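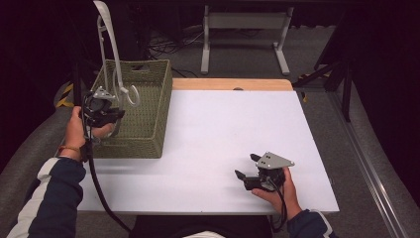 Storage baskets gone musty after winter in the shed, can they be saved?

Posted by Flamley66, 28 July 2023

Got a set of woven baskets, the soft rope sort, that I use for hats and gloves and bits in the hall. Put them away last November in the shed in a bin bag, tied shut. Opened it up this week and they stink. Not rotten, just that damp cellar smell. One has grey speckles on the bottom, the rest look fine.

Label only says spot clean. No idea if they are cotton or paper or what. Tried airing them on the line for two days, bit better but come back in the house and it's there again. Don't want to bin them, they weren't cheap and the shop's stopped doing that size. Can I just put them in the bath?? Or will they go floppy.

Irton_allotment

Find out what it's made of first. Wet a hidden bit underneath with a damp cloth and leave it ten minutes. If it goes soft and sort of furry it's probably paper cord and you must not soak it. If it just goes darker, cotton or jute most likely.

Cotton — lukewarm bath, squirt of washing up liquid, push it up and down, don't wring. Rinse till the water's clear. Then stuff it with old towels so it keeps its corners and dry it flat outdoors, out of full sun or the colour goes. Change the towels when they're sodden. Mine took nearly three days and I thought it was done after one. It wasnt.

Paper or jute, no bath. Brush it, wipe with white vinegar and water half and half, barely damp cloth, then straight outside in the wind.

The speckly one, brush that outside first and wear a mask. If the marks come back after drying I'd let it go.

skukero

bicarb. 500g box from the pound shop, tip it in, leave overnight, hoover out. worked on my shoes

Wubshet Lane

Agree with the first reply mostly, but test the vinegar on dark colours too, it took the dye out of a blue one of mine in patches. Bicarb is fine for the smell but wont touch mould.

Also don't tie them in plastic again. Old pillowcase, top shelf of a wardrobe if you've got teh room. Sheds are hopeless for anything woven.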